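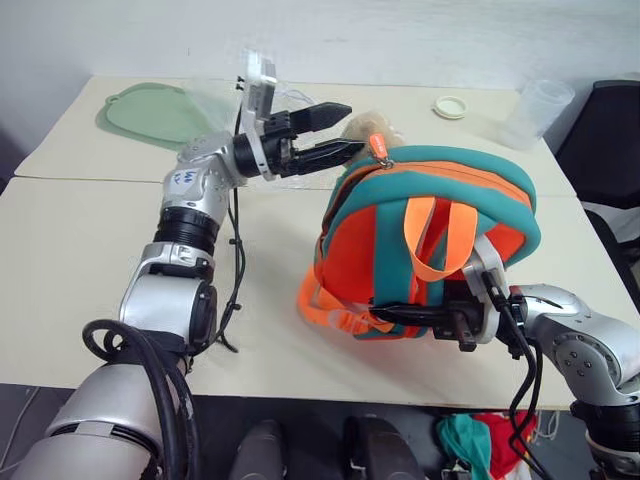 Ok so packing. Again. We leave for Ilesthorpe in the morning and I have once more left the kid bag till last, after swearing in big letters on the calendar that I wouldn't.

The orange and teal backpack is the one that goes everywhere. Teal straps, orange zipper, more loops than any bag needs. I keep meaning to get her a bigger one and then I don't, this one still zips. Paid 2 bucks for it at the church sale and it's outlasted the Prolo suitcase, which lost a wheel in a parking lot and is now where we keep the Christmas lights.

Things I always forget: toothbrush, the other shoe, sunscreen. Things I never forget: snacks. Priorities.

My system, such as it is. Everything goes on the table first. Cups, lids, mats, plastic bags, all the little junk. Then clothes rolled up at the bottom, pajamas on top of that because we always get in late and I am not digging for pajamas in a dark hallway agian. Snacks in the front. Wet stuff goes in a plastic bag, so bring a spare plastic bag. Bring two.

Omid Shokri from down the street packs his whole family in 59 minutes, he told me this over the fence like it was a normal thing to say. I have been at it since lunch. Stopped to look for the Wallix flashlight. Found it, no batteries. Stopped to look for batteries.

Stuffed animals: limit is one. I lose this argument every trip. Last August we drove home with three more than we left with and I still don't know where the goat came from.

Oh and if anyone has the number for the motel with the pool, the one past Samarakoon's garage, please email me. I wrote it on the back of an envelope and I think I mailed the envelope.

Still to do: find swimsuit, water the tomatos, call Mom, gas. Laundry's buzzing, gotta go. Will post when we're back, maybe with pictures if I remember film.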